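Jestgate Community Workshop
Monthly Safety Inspection Checklist — Main Floor, Storage and Loading Area
Inspection period: February
Previous inspection: January

Instructions to the inspector

Complete every line. Mark each item Satisfactory (S), Needs Attention (NA) or Not Applicable (N/A). An item marked NA must carry a comment and a time limit for correction. Items that present an immediate danger are to be reported to the building office by telephone before the inspection continues.

Section 1. Exits and Walkways

1.1 Exit doors open fully from the inside without a key. S
1.2 Exit signs lit and visible from the work areas. NA
Comment: The sign over the north corridor door is dim on the left side. Replace the lamp within 24 hours. The sign over the loading door was replaced after the January inspection and is in good order.
1.3 Main walkway clear for its full marked width. NA
Comment: Two pallets of Ultska floor tile were standing inside the yellow line by the storage room. They were moved during the inspection. Members receiving deliveries are reminded that the walkway may not be used for holding goods, even for a short time.
1.4 Floor free of loose mats, cords and spills. S
1.5 Stair treads and handrails secure. S
Comment: The third tread from the bottom has a worn nosing. It is not yet loose. Check again in March.

Section 2. Fire Protection

2.1 Extinguishers mounted, charged and tagged. S
2.2 Extinguishers reachable without moving stored items. NA
Comment: The unit beside the paint cabinet was blocked by a folding table. The same comment was entered in January. A floor marking is to be painted in front of this unit before the next inspection.
2.3 Sprinkler heads clear of stored material. S
2.4 Fire doors close and latch on their own. NA
Comment: The storage room door closes but does not latch unless pushed. The closer arm needs adjustment. Until the repair is made, the last person leaving the building must latch this door by hand.
2.5 Oily rags kept in a covered metal can and emptied daily. S
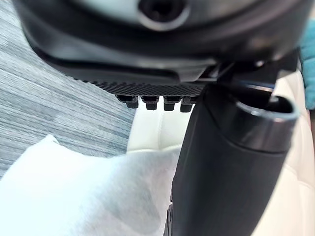
Section 3. Electrical

3.1 Panel covers closed and labeled. S
Comment: Labels for circuits in the east panel are handwritten and fading. Printed labels have been requested from Sadeghi Electric.
3.2 Extension cords in temporary use only. NA
Comment: The cord behind the break room refrigerator has been in place since the autumn. A permanent outlet is required. The refrigerator is to be moved to the south wall in the meantime.
3.3 Outlets near sinks protected and tested. S
3.4 Portable heaters switched off and unplugged when unattended. S

Section 4. Storage and Shelving

4.1 Shelving anchored to the wall. S
4.2 Load limits posted. NA
Comment: The posted limit of 200 pounds per shelf is missing from bay 2. The limit itself has not changed. Post a new card.
4.3 Heavy items stored between knee and shoulder height. S
4.4 Ladders stored flat or secured upright. S
4.5 Chemicals labeled and kept in original containers. NA
Comment: One spray bottle without a label was found on the cleaning cart and removed. Staff stated that it held Flurby glass cleaner, but contents could not be confirmed — the bottle was set aside for disposal.

Section 5. First Aid and Emergency Information

5.1 First aid kit complete and in date. NA
Comment: Adhesive bandages are low and the eyewash bottle has expired. Both are on order.
5.2 Emergency numbers posted at each telephone. S
5.3 Evacuation map current. S
5.4 Emergency lights stay on for 60 minutes when tested. S

General Comments

Housekeeping has improved since January. Repeat findings remain a concern, and item 2.2 in particular should not appear again. A copy of this checklist is to be posted on the notice board and kept there until the March inspection is complete. Questions about a finding should be sent in writing to the building office.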